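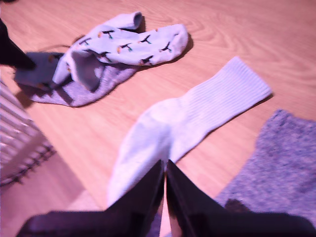
Figure 1. Three socks before sorting: white with a bird print, gray heather, and plain white ribbed.

4. Socks without a partner

I went into the Skulten wash loads thinking that pairing would be the easy part. You grab a sock, you find the other one, done! My own drawer should have warned me. Three socks like the ones in Figure 1 have no match among them, so the usual "find its twin" rule gets you nowhere, and you have to decide what a tidy result even looks like.

I ended up with two rules. Under the Fluta rule, a single sock gets folded once across the ankle and laid flat with the other singles. Under the Radu rule it waits, unfolded, until the next load comes through. I tried each on 10 loads, 20 in all, and wrote down how long I spent hunting for matches (the notes are on Horix, typos included). 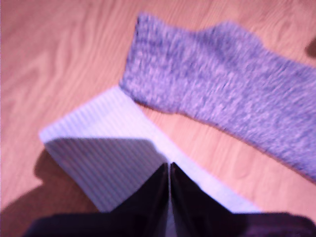 M. Tervo

Ribbed socks were my favorites to fold. The ribs give you a line to follow, and I could get a fairly straight edge without fussing. Fuzzy knits are another story – they spring back, they pick up lint, and a heathered purple can pass for gray in bad light. I mixed those up more than once and had to go back through the pile. For the second half of the loads I sorted by texture first and color later, and I'd do it that way again.

The waiting rule gave me more full pairs in the end, but also a heap on the desk that I kept pushing to one side. Folding singles right away kept the surface clear, though I then had to unfold a few when the partner showed up.
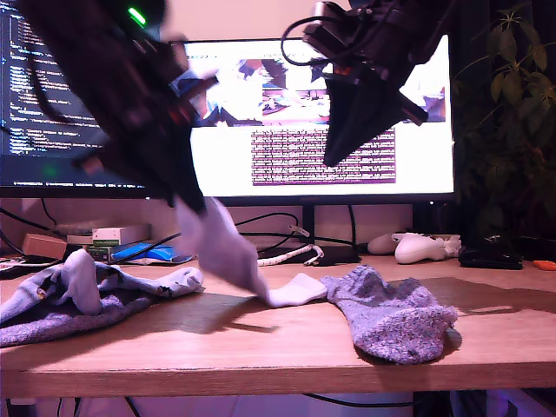
One reader of the draft wrote back that I was making too much of matching: at their house any two socks of the same length count as a pair, and the whole basket is done in 4 minutes. I like this more than I expected to. It wouldn't work for me with a bird print on one foot and plain ribs on the other, but I did add "same length" as a looser kind of match, and Section 5 reports the counts both ways.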